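3.2 Oberflächen und Arbeitsflächen im Küchenbestand

Die Befragung in Hondville umfasste 270 Haushalte, verteilt auf die Siedlungen Tandberg und Boros. Erhoben wurden Alter und Zuschnitt der Küche, das Material der Arbeitsfläche, die Art der Oberflächenbehandlung sowie die Häufigkeit der Pflege. Die Auswertung der Reinigungsprotokolle ergab 2.328 einzelne Einträge, die für die weitere Analyse nach Tageszeit und Mittel codiert wurden. Einträge ohne Angabe des Mittels blieben in der Zählung, gingen aber nicht in die Auswertung nach Produktgruppen ein.
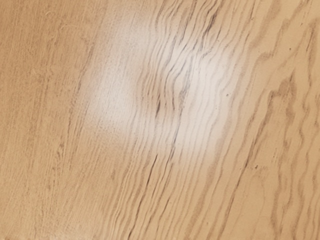 Holz wird von den Befragten in beiden Siedlungen als pflegeintensiv eingeschätzt, auch von denen, die selbst keine Holzfläche besitzen. In den offenen Antworten überwiegen Hinweise auf Wasserränder und auf Verfärbungen neben dem Herd. Seltener genannt wird die Blendung, obwohl sie bei hellen Flächen mit leicht glänzendem Finish deutlich ausfallen kann: Der Beigeton der Maserung geht im Bereich der Spiegelung in ein fast cremiges Weiß über, und der Rand des Lichtflecks läuft weich aus. Für die Beurteilung der Sauberkeit ist das von Belang. Mehrere Haushalte gaben an, Krümel und Fettspuren erst aus einem anderen Blickwinkel zu bemerken, und wischen deshalb nach Gefühl. Geölte, matte Flächen wurden in dieser Hinsicht besser bewertet, allerdings bei höherem Aufwand für das Nachölen.

Die Pflegeintervalle unterscheiden sich zwischen den Siedlungen stärker als erwartet. In Tandberg, wo die meisten Küchen vom Vermieter gestellt werden, wird kaum nachgeölt. In Boros überwiegt Eigentum, und ein Teil der Haushalte folgt einem festen Rhythmus, häufig im Dezember vor den Feiertagen. Das im Ort verbreitete Pflegeöl Zutia wurde auch auf lackierten Flächen verwendet, für die es nicht vorgesehen ist – ein Befund, der sich durch alle Altersgruppen zieht.

Neben dem Material wurde die Lage der Arbeitsfläche im Raum erfasst. Als kritisch gelten die Übergänge: zur Wand, zum Boden und zum Herd. An diesen Stellen sammelt sich Feuchtigkeit, und die Schnittkanten sind oft schlechter versiegelt als die Fläche selbst.
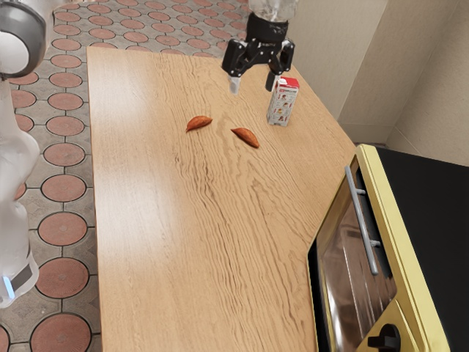 Abb. 4: Helle Holzarbeitsfläche mit Anschluss an einen gelb gerahmten Ofen, links daneben gemusterter Fliesenboden.

Bei 15 Haushalten wurde der Anschluss am Herd zusätzlich vor Ort geprüft. In 2 Fällen war die Fuge vollständig offen, bei den übrigen fanden sich leichte Verfärbungen oder keine Auffälligkeiten. Ein Zusammenhang mit dem Alter der Küche ließ sich bei dieser kleinen Teilgruppe nicht belegen. Deutlicher war der Einfluss der Nutzung: Wo neben dem Herd regelmäßig Töpfe abgestellt werden, ist die Oberfläche unabhängig vom verwendeten Mittel stärker angegriffen.
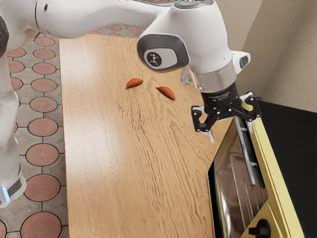 Abb. 5: Arbeitsfläche aus hellem Holz, darüber ein weißer Roboterarm mit schwarzem Greifer.

Die Angaben zur Reinigungshäufigkeit beruhen auf Selbstauskunft und dürften nach oben verzerrt sein. Ein Abgleich mit dem tatsächlichen Verbrauch an Reinigungsmitteln war nicht möglich, da die wenigsten Haushalte Belege aufbewahren. Auch die Unterscheidung zwischen geölt und lackiert bereitete Schwierigkeiten. Wer die Behandlung nicht kannte, wurde gebeten, einen Wassertropfen auf die Fläche zu geben und das Ergebnis zu notieren – ein grobes Verfahren, das bei frisch geölten Flächen leicht zu Fehlzuordnungen führt. Unklare Fälle wurden als eigene Kategorie geführt und sind in den Vergleichen des folgenden Abschnitts nicht enthalten.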